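Demonstration Area Safety Checklist, with Comments
Site: Dromcombe, ground floor demonstration room
Event: Open day, Thursday
Cell: Mosport two-arm cell with gloved hands
Completed by: Shanthi Siriwardena
Reviewed by: Markos Dimitriou

Ratings used: OK / OK with comment / Fix before next visit / Not applicable

Section 1. Before the doors open

1.1 Emergency stop buttons tested, one at the operator desk and one on the visitor side.
OK. Both pressed with the arms under power and at low speed. Both arms held position. Reset needs the key, and the key was with the operator.

1.2 Speed limit set to visitor mode.
OK. Checked on the controller screen, then again after the restart at 9.

1.3 Visitor line taped on the floor and clear of the arms' full reach.
OK with comment. The tape is in the right place but was lifting at one corner. Pressed down for the day. Replace it with the wider tape in the stores.

1.4 Walkways and exits clear.
OK with comment. Two delivery cartons from Stendetti were standing inside the side door at 8. Moved before anyone came in. Deliveries on visit days should go to the back store.

1.5 First aid box and extinguisher in place and in date.
OK.

Section 2. Arms, hands and cables

2.1 Arm covers in place, no loose screws or cracked shells.
OK. Checked by hand with the power off.

2.2 Cable bundles secured along the arms, with enough slack for a full wrist turn.
OK with comment. The cables run along the sides of the arms on this cell, so the check has to be made at both ends of travel. Jogged each wrist slowly through its range and watched for pulling. None found. Please keep the ties at the present spacing – the last set was too tight at the wrist.

2.3 Hands fixed firmly to the wrist flanges.
OK. Torque checked by Weerasinghe during the service visit in July, and checked for play again this morning.

2.4 Hands start and finish apart from each other.
OK with comment. The two hands work close together for most of the program, so the start position matters. The operator should look at the gap before pressing run, every time, including after a pause.
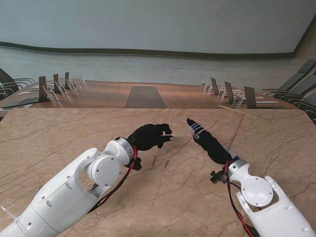 2.5 Small items on the tabletop under control.
OK with comment. Thin items are the ones that get missed, and a hand coming down on one can tip it or push it toward the edge. Put anything that isn't part of the current task in the tray before the arms are enabled. The tray lives on the shelf under the operator desk. It was there at the start of the day and on the visitor side by lunch.

2.6 Gloves on the hands fitted and in usable condition.
OK with comment. The knit gets fuzzy at the fingertips with use. This is acceptable as long as no loose thread can wrap around a joint. Trim threads with the power off. Change the gloves if the knit opens up enough to show the finger underneath.

Section 3. Handling demonstration

3.1 Items handled are light, blunt and free of glass.
OK. All items were checked against the list before the first group.

3.2 Flexible items checked for splits and sharp cut ends.
OK with comment. One length of tubing had been cut at a steep angle and had a point on it. Cut square and put back. For the hand-to-hand task, the program should hold both ends lightly and never pull the piece tight. Watched through two full cycles at visitor speed with no fault.
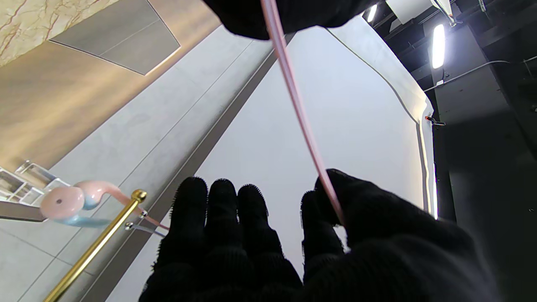 Item 3.2: pink tube held between the two gloved hands.

3.3 Grip force limit set and tested.
OK. Tested with the foam block, not with a person's hand. Visitors did ask to have a finger gripped. The answer is no, and the host should say so in the opening talk so that the operator doesn't have to keep saying it.

3.4 Lighting stands stable, with their cables off the visitor route.
Fix before next visit. The stands are stable, but one power cable crosses the way to the side door. It was taped flat for the day. A proper cable cover is needed. Added to the order.

3.5 Glare at the operator position acceptable.
OK with comment. The tabletop is shiny and the lights bounce off it. The operator moved her chair to the left and had a clear view after that. Mark the chair position on the floor.

Section 4. Visitors

4.1 Group size within the limit of 6 at the line.
OK with comment. The limit was kept until after lunch, when two groups came in together. The host held the second group at the door until the first had left. Total for the day was 50, all signed in and out.

4.2 Host and operator are two different people.
OK. This held for every run. The operator should not answer questions while the arms are moving.

4.3 Children within reach of an adult.
OK.

4.4 Arms disabled before an item is handed to a visitor.
Fix before next visit. On one run the arms were paused, not disabled, when an item was passed across the line. Pause does not remove power. The operator corrected it right away and nobody was over the line, but it goes down as a miss. The run card now has "disable" on its own line in bold.

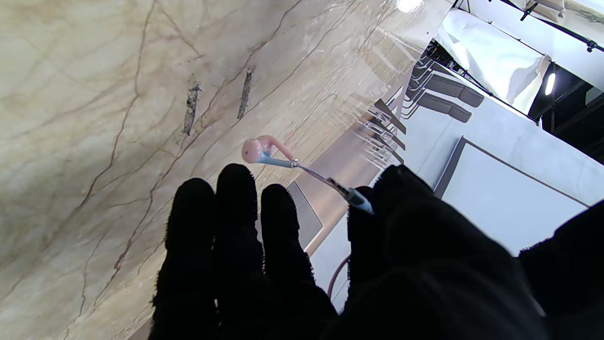

Markos Dimitriou: I agree with the rating on 4.4, but the run card alone won't fix it. Late in the day people stop reading the card. I'd like the host to ask "arms disabled?" out loud and wait for a yes before touching anything. Please add that to the host's sheet too, and try it with the next staff group before we have the public in again.

Reply, S. Siriwardena: Added to both sheets. Will try it at the next staff run.

Section 5. Closing down

5.1 Arms returned to the rest position and power isolated.
OK. Key signed back in.

5.2 Handled items wiped and counted back into the tray.
OK with comment. All items were returned. The wipes ran out before the last group – order a larger pack.

5.3 Visitor badges collected.
OK with comment. One badge is missing. Reception has been told.

Open actions
Cable cover for the side door route: Siriwardena
Wider floor tape and chair mark: Siriwardena
Wipes: Siriwardena
Delivery note to Stendetti about visit days: Dimitriou
Spoken "disabled" check, tried with staff: both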